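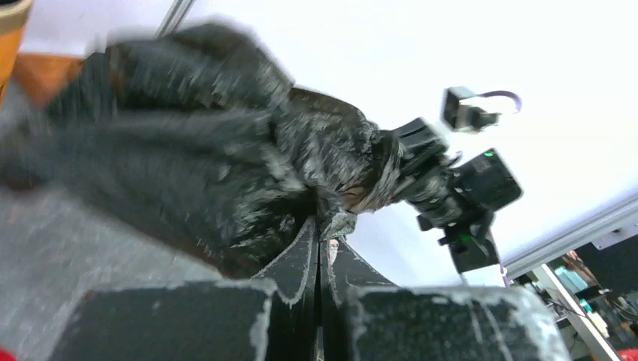 Astivora Rebound Board review: five-a-side in the garden, minus the other nine

My first touch has been described by team-mates as a tackle. So when the Astivora Rebound Board came down to 54 pounds, I bought one and gave it a patch of lawn for the winter.

Assembly took most of an evening. The net hooks on with 12 clips, all of which are determined to be somewhere else, and the instructions are a single drawing of a man looking pleased. Do the top corners first.

Once up, it's good. Pass firmly from five paces and the ball comes back at a sensible height. Pass badly and it comes back badly, with interest. There's an angle lever with three settings. The middle one is useful, the low one is for dribblers of the ball along the ground, and the steep one is for annoying next door – I've retrieved two balls and an apology so far.

The feet are the weak point. On soft grass they creep backwards with every shot, and the pegs supplied would struggle to hold down a napkin. I swapped them for tent pegs in October and it hasn't budged much since.

Zdeňka Urban, our left back, has the Girkudow version, which is heavier and folds flat. She paid a good deal more and still can't cross with her right.

Has it helped? I completed a pass last week. The net has one frayed corner and I'd buy it again at the same price.

Four stars.

268 shares | 12 comments

Contact us | © Falimen Sports Reviews | Back to top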